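Kanora short-grain brown rice, 1,000 g and 4,000 g bags

Back in stock after the summer gap, and we're very happy to see it! Kanora is the rice we eat most at home, and it's the one customers write to us about when it runs out (which it did in July, sorry again). It's a plump, short-grain brown rice with the bran left on, chewy on the outside and soft in the middle, and it smells of toasted nuts the moment the pan starts to steam.

Grown by: Aníbal Matos and family
Packed by: Galli
Grain: short, whole, unpolished
Bag sizes: 1,000 g or 4,000 g
Storage: cool, dark cupboard; fold the bag down tightly once it's open

What it's like to eat

People who think they don't like brown rice have mostly had the long, dry sort that rattles round the plate. Kanora clings together a bit, so you can pick it up with chopsticks or press it into balls, and it has a real sweetness if you chew it slowly. It's lovely under anything saucy. It also holds up cold the next day, so it's our first choice for lunchboxes and for rice salads with plenty of lemon and herbs. For fried rice, spread the leftovers on a tray and get them into the fridge quickly, then fry from cold in a very hot pan.

Soaking

Rinse it in two changes of water, then soak. Half an hour is the least we'd give it, two hours is better, and overnight in the fridge is best of all. Older recipes tell you to skip this with brown rice and just boil it longer, but the grains split that way and you lose the chew.

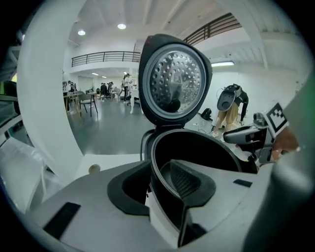 Drain it well afterwards through a fine sieve. Any water left sitting in the rice counts towards your total, and it's the commonest cause of a mushy batch. A good shake, a minute's wait and another shake will do it.

In a rice cooker

For 400 g of dry rice, use 600 ml of fresh water after soaking and draining. Choose the brown rice setting if your cooker has one. If it only has the plain setting, add a small splash more water and let it sit on warm for a quarter of an hour when it clicks off. Don't lift the lid during that time, however good it smells. Then turn the rice over gently with a wet paddle, right down to the bottom, and close it up for five more minutes.

A pinch of salt is nice. So is a strip of kombu laid on top before cooking, or a spoonful of barley mixed in (add a little extra water if you do).

In a pan

Same amount of rice, but 700 ml of water, in a heavy pan with a lid that fits properly. Bring it up to the boil, turn it down as low as it will go, and give it about 35 minutes. Take it off the heat and leave it covered for ten.
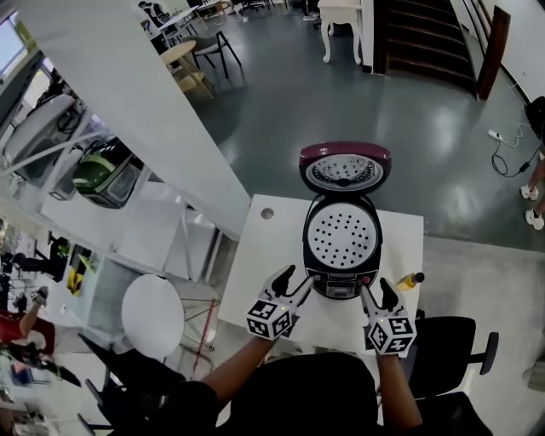 If there's still liquid at the bottom, put the lid back on and give it another few minutes on the lowest heat. A thin golden crust is no bad thing, and in our house there's a small fight over it.

Goes well with

Serketti sesame and seaweed sprinkle. Salty, crunchy, and very good on a plain bowl with a fried egg.

Nimico white miso. Stir a teaspoon into a little hot water and pour it over leftover rice for the quickest supper we know.

Your questions

Is it the same as last year's? Same variety, same fields, new harvest. We found the new one takes up slightly less water, so start with the amounts given here and adjust from your second batch.

Can I use it for rice pudding? Yes, and do! It needs a good long time in a low oven and comes out thick and malty.

How long does it keep? The bran has natural oils in it, so brown rice doesn't last as well as white. Six months from opening is fine in a cool kitchen. In hot weather, keep it in the fridge.

Page updated 27/11/2021. Both sizes ready to send.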